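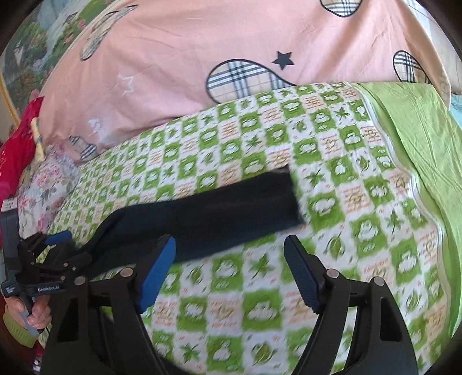

A learning system that handles cloth has to be shown cloth, many times, by someone who already knows how to fold it. The examples in this chapter were gathered with hand-held grippers, one for each hand, on ordinary beds in ordinary homes. The operator works standing up and moves the jaws as if they were a pair of tongs. Before anything is gripped there is usually a moment like the one with the black fabric stretched across the checkered sheet, broad at one end and bunched at the other, while the nearer jaws stand open with nothing between the pads. Beginners tend to cut these moments out of their recordings. Leave them in. The system needs to learn where to place its fingers, and that decision is made while the jaws are still open.

Chapter 5
Collecting Demonstrations with Soft Objects

In Chapter 4 we worked with blocks, cups and trays. A block has a position and an orientation, and once you have those you know most of what you need. A shirt does not work that way. It can lie flat, hang over an edge, or sit in a heap with one sleeve underneath, and two heaps of the same shirt will seldom match. No list of shapes covers them all, so we collect examples and let the system find what they have in common.

A few terms before we go on. A demonstration is one complete attempt at a task, from the first reach to the release. A session is a set of demonstrations made without changing the room or the operator. A collection is every session made for one task. The collection used in this chapter, which we call Grovel, holds 3023 demonstrations of folding and smoothing. The practice set, Preler, is a sample of 300 taken from it, and the exercises at the end of the chapter use only Preler. Students with slow machines should start there in any case.

Two questions come up at the start of any collection: how much should the starting position vary, and how tidy should the background be? The first is covered in Section 5.2. For now, drop the garment from waist height before each demonstration and work from wherever it lands.

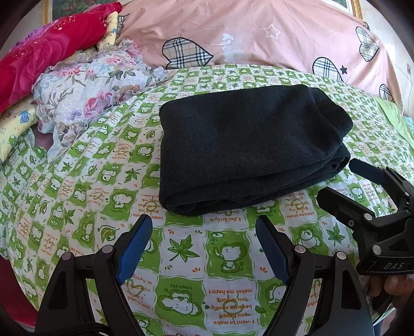
Background is a matter of what the system will meet later. If it will only ever work over a plain table, collect over a plain table. Grovel was meant for bedrooms, and bedrooms are full of prints. The folded black garment here stands out well from the green and white squares, but the sheet also carries leaves, cartoon elephants and lines of lettering, and the pink fabric behind it has plaid hearts. A system trained only on bare surfaces may treat a printed leaf as something to pick up. Dark cloth brings a second difficulty — folds in black fabric show little contrast, and the layers at the front edge are easier to make out than the creases on top. Include light garments and dark ones, and note the color in the session record.

5.1 Planning a Session

Decide on the task and write it down in one sentence. "Fold the garment in half twice" is a task. "Tidy the bed" is several, and should be split up. Then decide what counts as finished, and have every operator use the same rule. In the Dalgleish sessions, an early part of Grovel, two operators had different ideas of a finished fold, and 88 demonstrations had to be labeled again in February.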